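The Rule Book at Foltcombe

1. Stop means stop

Szabolcs Dobos had the rule book printed and spiral-bound before he hired anyone. It had 161 rules in it. Jitendra Shakya read the whole thing on his first morning, in the kitchen, with his coat still on.

"Rule 12 says stop means stop," he said. "Who says it?"

"Anyone."

"Even me?"

"You're anyone," said Szabolcs, and went to look for the heater.

The work was recording. You took a gripper in each hand and did a small job at the table, the same small job, until the day's list was done. Later the recordings went to Cernton, where a robot would learn from them. Jitendra had never seen the robot. He knew it was slow with boxes.

2. Do not tidy a mistake

This was rule 40, and the one people broke. If you dropped a carton you left it where it fell, said "drop" out loud, and picked it up with the gripper if you could reach it. You did not use your fingers. You did not start again and hope.

Róisín Ó Briain checked the recordings upstairs. She could spot a tidied mistake from the way a person's shoulders went. By February she had thrown out 231 of them, nearly all from the same week, and most of those were Jitendra's.

"I only nudged it," he told her.

"Then the robot learns that boxes nudge themselves."

He went down and read rule 40 again. It was two lines long. He had remembered it as longer.

3. One hand waits

The next job on the list was the small carton and the clear container. Rule 41 said that when one hand was carrying, the other stayed low and open and did nothing at all. Jitendra found this harder than the carrying. His left hand wanted to help. It had been helping for thirty-four years.

He lifted the carton with his right and kept the left down near the board.

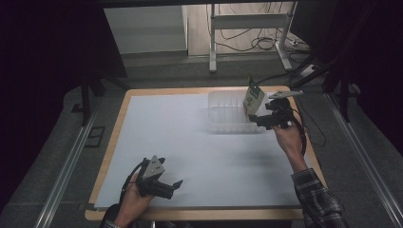

4. Write down what you changed

Recording 2,221 was his last of the day. Róisín came down with her laptop under her arm and said she had kept every one since lunch.

"Every one?"

"You dropped it twice. You said so both times. Good drops."

Szabolcs was at the end of the bench with the rule book and a pen. He had crossed out "should wait" in rule 41 and put "waits".

"Sign the change," Jitendra said. "Rule 160."

Szabolcs looked it up to be sure, then signed. Jitendra got his coat, and Róisín asked if either of them was driving past Vindville.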